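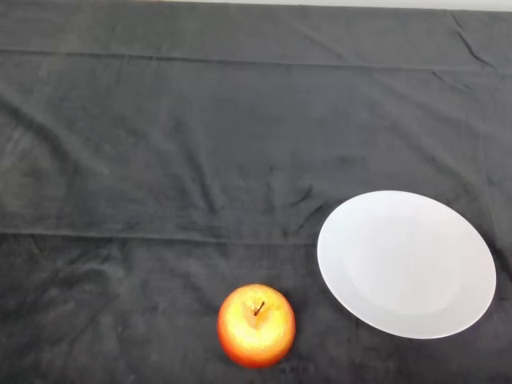
Apple season thread! I've been promising this one since the clocks changed, so get a cuppa and come along with me.

First up, the cloth. It's the charcoal one I finally hemmed in January and it has changed my whole table. Everything looks good on it. Toast looks good on it. A plain white plate and an apple and I'm standing there grinning like I've painted something.

And the colour on that apple! Yellow up by the stem, then orange, then properly red round the edge, with all those little speckles. I picked it out of the bowl purely for looks and I'm not sorry.

I don't know the variety, before anyone asks. They came from Abimbola Adebisi, who gets hers from the farm shop at Grastlow, and the labels had come off the crate. My guess is something in the Gala or Fuji line. Happy to be put right by apple people.

Right, the plan. I'm eating one apple a day off a proper plate, sitting down, at 4pm, for 20 days. No phone, no standing over the sink. Day six today and I love it more than I thought I would (and I thought I'd love it quite a lot).

How I cut mine: quarters, core out with a small knife, then each quarter into three. Skin stays on. I used to peel them and I can't think why, the skin is where all the chew is.

Pinch of salt on the slices. Try it before you shout at me. Just a tiny pinch, and leave it a minute.

Other things I've had alongside so far: crumbly cheese, peanut butter, a spoon of thick yoghurt with cinnamon, and a leftover bit of ginger cake which was far and away the best of the lot. Day four. Still thinking about day four.

Efe Wike replied to my last post asking if dark cloths show every crumb. Yes! They do! Mine gets a shake out of the back door after every meal and a cool wash when it starts looking sad. Wash it on its own the first couple of times, mine turned a tea towel grey.

Also Efe, no, I don't iron it. I pull it straight while it's damp and hang it over the banister, and it dries flat enough for me.

Storing them, as a few of you wanted to know: the eating-soon ones live in the bowl and the rest are in the bottom of the fridge in a paper bag, well away from the carrots. Last year I kept them next to the carrots and the carrots went bitter. Never again.

If any go soft they're going in a pan with a splash of water and a bit of butter, lid on, ten minutes, then over porridge. I'm almost hoping for a soft one.

Tell me what you eat with yours, please. I've got fourteen days left and I want ideas, the odder the better. Someone has already said pickled onion and I'm going to do it tomorrow.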